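Can a robot tidy your bedroom yet?

Published Apr 18, 2024

Lots of people have a job at home they would happily give to a machine. It might be putting the bricks back in the toy box, or pairing up the socks, or emptying the dishwasher. Robots build cars and fly to other planets, so a bit of tidying ought to be easy for them.

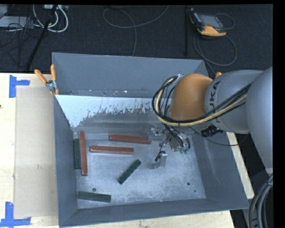
It is much harder than it sounds. To see why, think about what happens when you pick up one wooden block from a pile.

What your body does without being asked

First you look. Your eyes and brain work out where one block ends and the next one starts, even when they are touching or one is lying partly on top of another. Then your arm moves to the right spot and your hand turns to match the way the block is pointing. Your fingers close. They feel whether the block is slipping and squeeze a little harder if it is. Then you lift it, and you don't bump your knuckles on the side of the box.

You can do all of this while talking to someone about lunch.

A robot has to be given each of those steps, or has to learn them. It needs a camera or another sensor to look with. It needs a program to decide which block to go for. It needs motors in its joints to move the arm, and something at the end of the arm to hold on with. The part that holds on is called a gripper. Some grippers have two fingers that pinch. Some use a suction cup, a bit like the ones that stick to a bathroom window.

Why bins are tricky

Taking things out of a box or bin is called bin picking, and people have been working on it for a long time. Here are some of the problems.

Walls. A block in the middle of the floor can be reached from most sides. A block against a wall has one side the gripper can't get to. The fingers might hit the metal before they reach the block.

Shine. Bare metal reflects light. A camera can mistake a reflection for a real object, or lose track of where the floor is.

Neighbours. When two blocks are side by side, there may be no gap for a finger. You would nudge one out of the way first. A robot has to find out that nudging is allowed, and then how hard to do it.

Angles. Blocks dropped into a bin point in all directions. The gripper has to turn to a different angle for nearly every one.

How a robot practises

Older factory robots did not learn at all. A person told them exactly where to move, and they went to that place every time. This works very well if the parts are always in the same position. If somebody shifts the part by the width of your hand, the robot closes its fingers on air.

Newer robots can practise. A robot might try to pick up a block 1,000 times, or 2,000 times, while a computer keeps a record of which tries went well. Bit by bit the program gets better at guessing where to put the fingers. Blocks are good for practice. They are hard, they don't squash, and it doesn't matter much if one gets dropped.

Some robots are taught by people instead. A person guides the arm through the job, and the robot stores the movements and tries to copy them.

What about real chores?

This is how things stand with some jobs you may know.

Vacuuming the floor: yes, mostly. Robot vacuum cleaners are sold in ordinary shops. They still get stuck on socks and cables, and many can't climb stairs.

Moving boxes in a warehouse: yes, in many places. The boxes have flat sides, the floor is level and people arrange the building to suit the machines.

Picking mixed items off a shop shelf: sometimes. A tin is easier than a bag of salad, which changes shape when you touch it.

Folding clothes: slowly. Robots have folded towels and T-shirts in laboratories. A person is usually much quicker, especially with a jumper that has come out of the wash inside out.

Tidying a bedroom: not really. Your room has hard things, soft things, tiny things and things under the bed. The robot would also need to know what is rubbish and what is a model you haven't finished.

Could it happen one day?

It could. Cameras are getting better and programs are learning faster. But a home robot has to be safe near small children and pets, and it has to be cheap enough for families to buy. A machine that gets it right 20 times and then knocks over a glass of juice still leaves you with a mess to wipe up.

Try it yourself

Put some wooden blocks in a washing-up bowl and ask a friend to be the robot. The friend shuts their eyes and holds a pair of kitchen tongs. You give the orders: left, right, down, turn, close, lift. Only use those words. See how long it takes to get every block out, then swap over.

Now push all the blocks up against the side of the bowl and have another go.

Words to know

Gripper: the part of a robot that holds things.
Joint: a place where the arm bends or turns, like your elbow.
Sensor: a part that measures something, such as light, distance or touch.
Program: the set of instructions a computer follows.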